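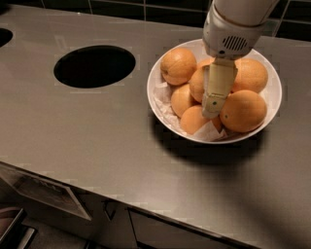 **Tegwen Gethin**, investigadora principal, Laboratório de Superfícies Desportivas, Skenau

**Figura 2.** Bancada de aço inoxidável com taça de laranjas.

## 3.2 Tensão da rede e altura do ressalto na fita

O ténis de praia tem recebido pouca atenção da biomecânica, e foi com verdadeiro entusiasmo que passámos da caracterização das bolas (secção 3.1) ao comportamento da rede. A fita superior é tocada muitas vezes em cada encontro, e qualquer jogador experiente garante que há redes «mortas» e redes «vivas». Queríamos saber se essa impressão se deixa medir. Deixa, e com uma clareza que nos surpreendeu!

Utilizámos duas redes do mesmo comprimento, uma com cabo de aço revestido (modelo Zellico) e outra com corda de poliéster entrançado (modelo Cilska). Cada rede foi montada nos mesmos postes e tensionada por catraca, com um dinamómetro em série junto ao poste direito. As bolas foram lançadas por uma máquina fixa, apontada ao terço central da fita, e a trajetória após o contacto foi reconstruída a partir de vídeo lateral. Obtivemos 236 contactos; 36 foram excluídos por a bola ter tocado primeiro na malha, o que deixou 200 ensaios para análise.

O resultado mais interessante está na dispersão. Com o cabo de aço, as alturas de ressalto agruparam-se de forma notável, mesmo quando a tensão baixava entre séries. Com a corda, a variabilidade cresceu à medida que o material cedia – e cedia depressa, sobretudo nas sessões da tarde. Em 39 ensaios com corda foi preciso reapertar a catraca antes do lançamento seguinte, e mantivemo-los na amostra para respeitar as condições habituais de um torneio de clube.

MacLeod e Nguyen tinham sugerido que a largura da fita explicaria quase tudo. Os nossos dados apontam noutra direção: com fitas de largura igual, a diferença entre os dois suportes persistiu. Fica por esclarecer o papel da areia acumulada na costura inferior, que Audrey-Anne Bouchard registou em fevereiro durante a montagem e que altera ligeiramente o peso do conjunto. É uma pista excelente para trabalho futuro – voltamos a ela na secção 4, a propósito dos postes telescópicos.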